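Idatix Fan Club Manager
User Guide, Section 6: Setting Up an Artist News Page

An artist news page collects interviews, tour announcements and reader comments under one heading. Page owners must complete the steps in this section before the page can be opened to members.

6.1 Before you begin

Confirm that your account has Editor status. Accounts with Contributor status can draft articles but cannot publish them. Have the artist's approved biography ready in plain text, 676 characters or fewer.

6.2 Creating the page

1. Sign in and select Pages, then New Artist Page.
2. Enter the artist's professional name exactly as it appears on official releases.
3. Paste the biography into the Profile field.
4. Choose a layout. Boyer shows one lead story at full width. Hutby shows a grid of recent stories.
5. Select Save as Draft.

Note: The layout may be changed later. Comments and story dates are not affected.

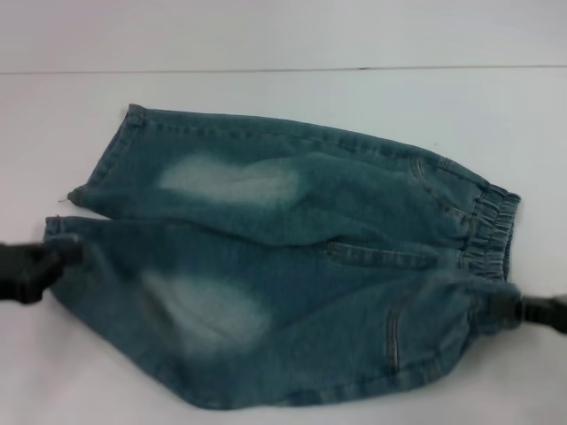
6.3 Adding interviews

1. Open the draft page and select Add Story, then Interview.
2. Enter a headline of up to 147 characters.
3. Enter the name of the original publication in the Source field. Stories without a source are held for review.
4. Mark each direct quotation with the Quote button.
5. If the interview mentions family members who are not public figures, select Limit Names.

Caution: Do not publish home addresses, school names or private contact details, even when these have appeared elsewhere. Stories containing such details will be removed and the page may be suspended.

6.4 Comment settings

New pages hold all comments for approval. To change this, select Comments, then Release Rules. A member whose last 40 comments were approved may be given Trusted status. Editors can withdraw this status at any time.

6.5 Archiving

Stories move to the archive after 364 days. Archived stories remain searchable but are closed to comments. To keep a story on the main page, select Pin before that period ends. Pages imported from Erkska follow the same schedule, counted from the date of import.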